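Small Tools, Evening Class
Handout 3: The Rotary Tool
Instructor: Ans Meijer

Welcome back, everyone, and thank you for leaving the benches so tidy on Wednesday. We spent most of that evening on files and sandpaper, and I know a few of you were itching to get to something with a motor in it, so this week you get your wish!

A rotary tool is a small motor with a handle around it, and nearly everything it can do depends on what you put in the front end. The little metal part that holds the bit is called the collet. Get to know it before you ever touch the switch. The shank of the bit has to match the collet, and the nut wants to be snug (snug, please, I have had to free several that were done up by somebody very strong).

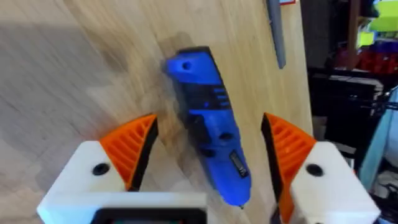 When you pick the tool up, try two ways of holding it. For fine work, hold it like a pencil, low down near the front, with your wrist resting on the bench. For sanding or cutting, wrap your whole hand around the body, as you would a potato you were about to peel. Keep your fingers off any vents, as the motor needs the air.

Let the speed do the work and keep your touch light. If the motor note drops, you are leaning on it. Soft wood scorches easily, so keep moving, and take 5 light passes over a spot before you think about a heavier one.

Glasses on, sleeves rolled, long hair tied back. Unplug or switch off fully before changing a bit, and wait for it to stop turning before you set it down.

For next time: read chapter 6 in the Haser booklet, and bring a scrap of pine to practice on. Stijn Van Hecke has the spare collets if yours has gone missing.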